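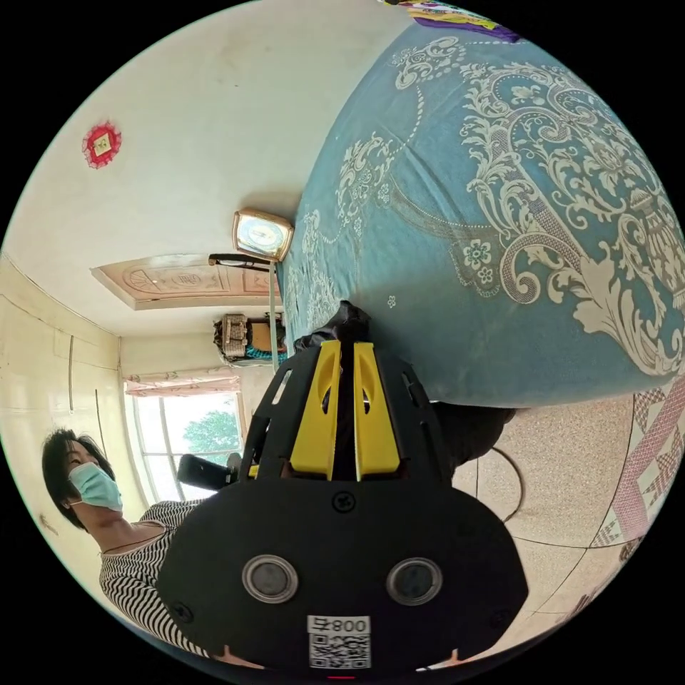

Tordale Home Handling Trial
Hand-held gripper units: inspection checklist, reissued after the July stoppage
Revision of August 15, 2025

Why there is a new checklist: in July a finger on one of our units failed to open on release and held on to a pillowcase for the rest of the session. The operator pulled. The pillowcase lost. The old checklist had been signed that morning with every box ticked, including the one for a battery cover this model does not have.

Please read the comments this time. They are short.

BEFORE THE SESSION

1. Unit number matches the log sheet. OK / Not OK
Comment: Read it off the unit. Copying yesterday's sheet is how we came to inspect the same gripper twice and the faulty one never.

2. Fingers open fully and close evenly, ten cycles. OK / Not OK
Comment: Ten. The July fault showed up on cycle seven when we tested it on the bench. The sheet from that morning says "opens fine," in the singular.

3. Finger slots free of lint, thread and hair. OK / Not OK
Comment: Bedding sheds. We took enough fluff out of the Bollier hinge to start a small pillow of our own. Use the brush in the kit. Do not blow on it.

4. Screws seated, no play in the struts. OK / Not OK
Comment: If it rattles, it goes back. "It always rattles" has been received as a comment 19 times and is not an inspection result.

5. Cable undamaged and routed clear of feet. OK / Not OK
Comment: Check the floor on the side of the bed you will be walking around, then the other side, where you will end up anyway.

6. Mats and rugs beside the bed lie flat or are moved, with the resident's permission. OK / Not OK
Comment: Ask first. Put them back the way they were.

7. Operator wears no loose scarf, lanyard or dangling cord near the fingers. OK / Not OK
Comment: Tuck it in or take it off. The gripper is not fussy about what counts as fabric.

DURING THE SESSION

8. Release checked on a scrap cloth every 100 grips. OK / Not OK
Comment: The Aquino counter resets to zero when the unit is switched off, so write the number down before lunch.

9. If a finger sticks: stop, power off, wait for the light to go out, open by hand. OK / Not OK
Comment: Nowhere in this line does it say pull.

AFTER THE SESSION

10. Total grips entered. OK / Not OK
Comment: The July unit failed at 247. Its hinge was supposed to be good for 1000. Wosent have been sent the hinge, the log and what was left of the pillowcase, and have so far acknowledged the hinge.

11. Fault tag attached if any line above is Not OK. OK / Not OK
Comment: Orange tag, on the unit. Tags left in the lid of the case protect the case.

Signed (operator):
Signed (second checker, a different human being):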